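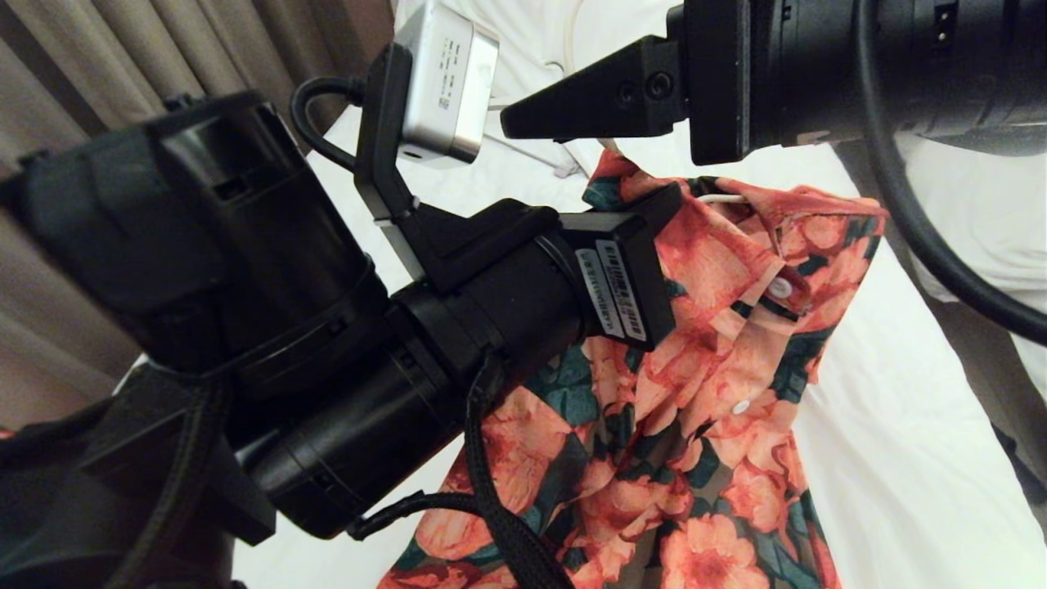
Department of Work and Technology Studies, Clumstead College

Group project report: Automated folding at the Kirui laundry
Deepak Nishad, Catríona Daly, Randi Torvik

Our project looked at a trial of two-armed folding robots at Kirui, a laundry on the Stulau estate. We wanted to know what the trial changed for the folding staff. We spoke to 11 of them in November and sat in on two early shifts.

The site handles 1592 garments on a full day. Sheets and towels already go through a machine, but shirts are folded by hand. Short-sleeved shirts with a collar and buttons, like the floral one, were chosen for the trial — staff said collars take up most of their time.

Folders used to stand at one table all morning. Those on the trial now lay out shirts, watch the arms and refold what is not good enough. Iqra Usmani, shift lead, told us her wrists ache less but the work is lonelier. Two people said they missed setting their own pace.

Pay has not changed. Staff had one afternoon of training, and most asked for more. We did not get figures for how many folds were redone, so we cannot say whether the trial saves time.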